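Filed under: Television, Small Business
May 15, 2019, by Romain Guillot

I watched again the episode of Gondari where the two sisters from Seltow asked for money for their soup company. They wanted 3000 for 10 percent, and the panel laughed a little, which I did not like. The sum is small, but for a first kitchen it is enough.

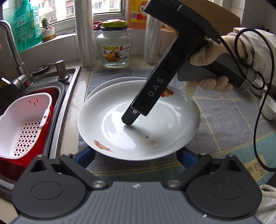 Why did Fleury refuse them? She said the sisters had sold only 219 jars since October, and she wanted to see one full winter first.

I understand her, but I find the reason weak. In season 2 she accepted the candle maker from Skastomell, who had sold nothing at all. My wife thinks the candles were simply nicer to show on television. The next episode has a man with bicycle bags, and I will write on it when I have seen it.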